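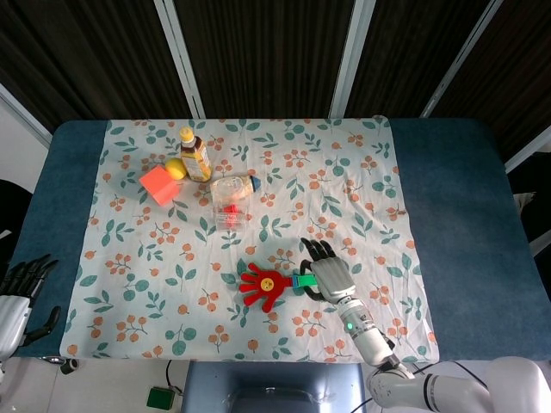
Leaves and orange berries on a patterned tablecloth.

News > Food & Drink > Hetmont

Rastus to open second restaurant in old Lockwood Street print shop

December 13, 2024

Hetmont is getting another Rastus, and if you've ever stood on the sidewalk on a Saturday night waiting for a seat at the first one, you'll know why people here are so excited. The restaurant confirmed this week that it has signed a lease on the former print shop on Lockwood Street and plans to open there in February.

The new place will seat 30, plus a short counter facing the kitchen. It's a small room by downtown standards, but it's still bigger than the original, which squeezed itself into an old shoe repair shop by the bus station and has been full pretty much ever since. That one is staying open, with the same menu and the same hours. Nothing changes there, so regulars can breathe easy (and yes, the braised greens with cornbread are safe).

Lockwood Street will be a different kind of place. The first Rastus is a dinner spot with a long stove and not much else, and the kitchen has wanted an oven worth the name for years. Now it's getting one. A wood-fired oven is going in against the back wall, where the big press used to stand, and most of the menu is being built around it: whole roasted squash with chili butter, flatbreads with soft cheese and pickled onion, chicken cooked in a clay pot, and a baked rice dish that turned up as a special in the fall and sold out both nights. I had the rice on the second night and I've been thinking about it ever since – it had a crust on the bottom that people at my table were openly fighting over.

The best news might be lunch. Rastus has never served it before, and the Lockwood Street kitchen will do it five days a week, Tuesday through Saturday. There'll be a soup, a couple of sandwiches on bread baked that morning, and a plate of the day for under $20. Anyone who works on that side of downtown knows how thin the options have been since the deli closed. You can get a decent burrito from the truck outside the courthouse if it isn't raining, and after that you're walking a long way.

Dinner will run the same five evenings, and the restaurant says it will hold back the whole counter for people who walk in. Tables can be booked up to 10 days ahead. That's a big change from the original, where there are no reservations at all, and it should make life easier for families and for anybody coming in from Dutton on the train. The last one home leaves early enough that a long wait for a table can sink the whole evening.

Speaking of Dutton, a lot of what ends up on the plates will come from there. The restaurant already buys its eggs and most of its winter vegetables from Dutton growers, and the new menu leans on them even harder. Expect plenty of carrots, cabbage and leeks in the first few months. The flour for the bread is coming from the mill by the Dutton bridge, which started grinding again last year and has been turning out a lovely, nutty whole wheat that a few home bakers in town have been hoarding. It's great to see it get a proper outing.

The building itself has been empty for a while. Work began in the fall, and the brown paper came off the front windows last week long enough for passersby to get a look. The tin ceiling has been kept. So has the painted lettering on the brick side wall, which still advertises wedding invitations and calling cards, and which the restaurant plans to leave exactly as it is. The floor had to go, sadly, but the old type drawers found in the basement are being turned into shelves for the front of the dining room.

There's one more piece of good news for bargain hunters. Before the official opening, Rastus will hold a run of preview dinners so the kitchen can get used to the oven, with a shorter menu at half price. Places will be handed out by drawing. When the sign-up sheet went out to the restaurant's mailing list on Monday, 500 people put their names down before lunchtime on Tuesday, so the odds aren't wonderful, but the list is still open and it costs nothing to try. Paper slips are available at the first restaurant too, in the bowl next to the register.

It caps a really strong stretch for eating out in Hetmont. The Friday night market moved indoors for the winter and has been packed, the bakery on Mill Row finally added its second oven, and there's talk of a noodle shop going into the corner unit across from the library, though the landlord hasn't confirmed it. Lockwood Street in particular has come a long way. Two years ago it had a pharmacy, a tax office and a row of For Lease signs. It now has a coffee roaster at one end and a wine shop at the other, and having a busy kitchen in between with the lights on late will do the whole block a world of good.

Rastus is hiring for both the kitchen and the dining room, with evening and lunch shifts open. Applications can be dropped off at the original restaurant any afternoon before service. An exact opening date will be posted once the final inspection of the oven and chimney is done, and preview dinner winners will hear by email in January. We'll be there for lunch in the first week, almost certainly ordering the soup and then a flatbread as well.

Recent in Food & Drink

Friday night market settles into its winter home
Where to find a good bowl of chili in Hetmont
Dutton mill adds Saturday hours for flour sales
Mill Row bakery doubles its morning bread
Holiday opening times for downtown restaurants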